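Ticket: Success labels disagree with rater on soft-object episodes
Project: Tino, bowl and banana task
Opened by: Dorota Śliwiński
Component: labelling / grip signal
Status: Closed, follow-up open
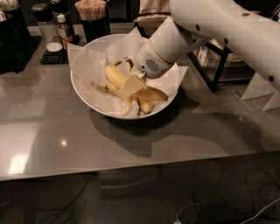

The automatic labeller marks an episode as a success when the grip signal stays above threshold for 900 ms and the wrist hasn't stalled. On the hard objects that agrees with the human rater nearly every time. On banana episodes it doesn't. I went through the batch we collected in Skurnport and the labeller passed episodes where the pad was only pressing down on the fruit from above. Pressing and holding look the same to it.

Batch size is 1,278 episodes, all object types. I haven't split the training set yet and would like this sorted before anyone does.

Steps to reproduce
1. Load the batch with the default labeller config.
2. Filter to soft objects.
3. Replay any episode where the wrist comes down steeply and the pad lands across the middle of the object.
4. Compare the label with the rater column.

Expected: contact without a grasp is labelled as contact.
Result: labelled as success.

Comment 1, Botard support
Thanks for the report. Can you confirm the firmware on the wrist unit and whether the signal was zeroed at the start of each episode? Drift in the zero point can hold the value above threshold on its own. Please also attach the raw trace for one bad episode.

Comment 2, Dorota
Firmware is the current release. Zeroing runs at the start of every session, not every episode. Trace attached for episode 17. The baseline is flat before contact, so I don't think it's drift. The value climbs as the pad comes down and sits there until the arm backs off.

Comment 3, Botard support
Agreed, that isn't drift. The grip signal is taken from motor current, and a downward load on the pad will raise it. The threshold was set using rigid parts. We'd suggest zeroing per episode anyway, and adding a lift condition.

Comment 4, Dorota
Tried three things, in this order.

Raised the threshold. Fewer false successes, but it started throwing out real grasps on soft objects, where the arm closes gently. Reverted.

Per-episode zeroing. No change to the banana labels. Left it on.

Lift condition. The wrist now has to rise 9 mm while the signal holds. Episodes that are only a press drop out, as the signal falls away once the arm starts up. Episode 17 is now labelled contact.

The lift height is a guess based on the depth of the bowl. Someone using a flat tray may want it lower. It's in the config as min_lift and the default is unchanged, so old runs will still reproduce.

Comment 5, Sauerland group
We're using the same labeller for our comparison. Does this change the numbers already in the draft?

Comment 6, Dorota
Yes, for the soft-object row. The hard-object row stays as it was. Please don't quote the soft-object figure from the January draft. I'll rerun both policies with the new labels and replace the whole table, with a line in the methods section giving the lift condition and the zeroing change.

One case is still wrong. If the peel catches on the pad and comes up with it, the labeller calls that a success. The rater calls it a failure. I've opened a separate ticket for it and the affected episodes are held out of the rerun.

Closing this one.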